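About Willo

Last updated: May 26, 2022

Willo is a small repair and secondhand shop for soft toys, blankets and children's bedding. We opened on Maddocks Street in a former shoe store and moved to the Gallow Building when we needed more room for the sewing tables. There are six of us, and most of us still work at the bench for part of the week.

Repairs make up the larger share of our work. We close split seams, replace stuffing, patch worn fabric and refit eyes and noses. A simple seam costs $20. Restuffing a large toy starts at $40, and we call with a price before doing anything beyond that. Work is usually finished in two weeks. May and December run longer.

We also buy and resell toys in good condition. Everything is checked for loose parts before it goes on the shelf. We do not take toys with battery packs or anything that has been stored with mothballs.

Twice a year we teach a hand-sewing class for beginners. It runs four evenings and the fee covers thread, needles and felt. Children over ten can come with an adult. 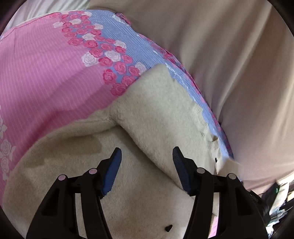
Buppha Petchrat wrote to us after her second order that she had expected the new stuffing to feel too firm, and that it softened after a month on her daughter's bed. She asked us to keep a note of the grade we used, so we now write it on every receipt.

The shop is open 52 weeks a year, apart from public holidays. Mail-in repairs are accepted from anywhere in the country. Please put your name and phone number inside the box as well as on the label.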